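5.3 Phantom contacts over the blue cart

The failure that taught us the most came in the second block of trials at Trakholm, and we are glad it came early. The task was simple on paper. The robot had to move its gripper down over the top of a metal cart, stop short of the surface, and wait there for the next command from the Tandus planner. In 30 of the 700 approaches it stopped much too soon, raised a contact alarm, and locked both arms. The log said the fingers had touched something. The wrist force sensor, which was recording the whole time, showed no load at all.

A false alarm of this sort sounds like the safe kind of error, and at first we treated it that way. We then looked at what the recovery routine did next. After a contact alarm, the controller assumes that the surface is where the hand stopped, and it shifts its table height to match. One false contact therefore lifted the believed tray height by as much as 40 mm. A second one in the same run lifted it again. When the planner later asked for a sideways move "below tray level" to reach the shelf, the path it drew went straight through the real tray. The force limit caught the arm in 2 of these cases. The stops were clean and the only damage was a scuffed fingertip pad, but these two runs changed how we think about the entire contact layer.

Finding the cause was a lot of fun, and it took far longer than it should have. Our first guess was the wrist bellows. We thought the ribs might be bunching up at steep angles and pushing on the cover, so we swapped the bellows, then ran without it, and the alarms kept coming at the same rate. Our second guess was clock drift between the arm and the head camera. We fixed a small timing error there (worth fixing anyway!) and saw no change.

The answer was in the depth data. The cart has a glossy blue top, and the overhead lights show up in it as hard white spots. Over those spots the stereo matcher locks on to the reflection and returns a patch of points at the wrong height. As the head moves, the patch slides along the tray, just as a real reflection would. Courtois, our contact predictor, saw a small bright thing drifting toward the fingers and did what it was trained to do: it called a contact before the hand arrived. Laying a sheet of dull gray card over the tray made the alarms disappear. Taking the card away brought them back within a few approaches. Few results in this project have been as satisfying as that one.

Figure 7 gives a view from the robot's side during an approach. Two bright reflections are visible on the top, one near the left-center and one closer to the front right edge. The white vehicle panel behind the cart and the chrome post next to it were also on our list of suspects, and the post did produce stray points of its own. Those points fell outside the workspace box and were thrown away before they reached Courtois, so they played no part in the alarms.

We made three changes. Contact now needs agreement between the predictor and the wrist sensor, and neither can shift the table height alone. The table height may be raised only while the arm is at rest, and only after a fresh depth sweep taken from another head pose, where a reflection will have moved and a solid object will not. Last, pixels near full brightness are marked as unknown and no longer filled in from their neighbors. The third change costs us some coverage on shiny surfaces, and the planner is more hesitant there as a result. We repeated the full block at Trakholm with all three in place and saw no contact alarm without a matching load at the wrist. The Iltitz site has darker carts and fewer lights, and we have not yet tested the new rules there. 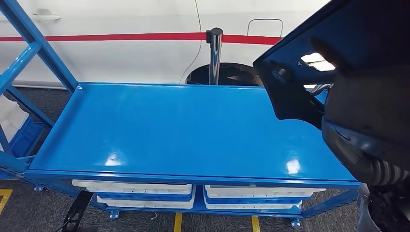 Figure 7. Gripper over the right end of the empty cart top, with reflections of the overhead lighting on the glossy blue surface.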